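Wicker basket

A wicker basket is a container made by weaving flexible plant stems, or strands that imitate them, around a stiffer framework. The word "wicker" refers to the method of construction and to the finished goods, and does not name a single plant. Willow, rattan, reed and split bamboo are all used, as are strands of twisted paper and synthetic resin. Household wicker baskets are found in kitchens, bathrooms, nurseries and entryways, where they hold bread, towels, toys, mail and other small articles.

Construction

A basket is normally worked from the bottom up. The base is made first, either from crossed sticks bound at the center or, in rectangular forms, from parallel rods held in a block or clamp. Upright members called stakes are then inserted into the base or bent upward from it, and thinner strands, known as weavers, are passed in front of and behind the stakes to build the walls. Most natural materials are soaked before use so that they bend without cracking. The soaking time varies with the thickness of the rod and whether the bark has been left on.

Shallow rectangular trays often have a floor that differs in pattern from the sides. A closely spaced lattice of thin strands gives a flat surface on which small objects will stand, while the walls may be packed more tightly for strength. An openwork floor also allows crumbs and dust to fall through and lets air reach the contents. For this reason such baskets are usually placed on a cloth or tray when they are used for bread.

Border

The border, or rim, finishes the upper edge and locks the ends of the stakes in place. In a plain trac border, each stake is bent down and woven past its neighbors in a fixed order. A plaited border takes longer to make and uses several strands at once, producing a thick, ropelike edge that is comfortable to grip and resists wear. Some makers add the plait as a separate piece and bind or nail it to the wall. Borders added in this way are easier to replace but may loosen with rough handling. 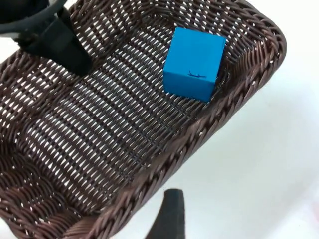 Color and finish

Natural willow ranges from cream to deep brown according to its preparation. White willow is stripped of its bark without boiling. Buff willow is boiled before stripping, so that tannins from the bark color the wood a warm tan. Darker shades are obtained by leaving the bark on, by staining or by dyeing. A coat of clear lacquer or shellac may be applied to bring up a shine and to seal the surface against dirt, although the coating can flake where the strands flex.

Paper and resin strands are colored during manufacture. Resin is the more tolerant of moisture and is generally preferred for bathrooms and covered porches.

Household use

Open baskets without lids are commonly used to gather small loose items in one place. In playrooms they hold blocks, balls and similar toys, and their low walls allow a young child to see and reach the contents. Home organization guides such as the one published by Leite recommend keeping one kind of item in each basket and limiting a shelf to three baskets of the same size. The same guide advises fabric liners for very small pieces, which can otherwise lodge in the gaps of the weave.

Manufacturers classify household baskets by their height. The catalog of Murby, a regional maker, lists shallow baskets with walls of 3 inches, medium baskets of 5 inches and deep baskets of 8 inches. The workshop at Grirkero produces a single stacking line, in which the rim of one basket supports the base of the next.

Care and repair

Wicker is cleaned with a soft brush or the brush attachment of a vacuum cleaner. Stubborn dirt may be removed with a damp cloth and mild soap, after which the basket should be dried completely, away from direct heat. Paper wicker should not be soaked. Natural materials become brittle in very dry rooms — a light misting with water restores some flexibility — and may develop mildew in damp ones.

A broken weaver can be replaced by trimming the damaged length behind a stake and tucking in a new strand that overlaps the old one at both ends. Damage to a stake or to the border is more serious and may require part of the rim to be undone. The repair school at Uvow offers instruction in both techniques each June.

See also: Basket weaving; Rattan; Willow; Storage box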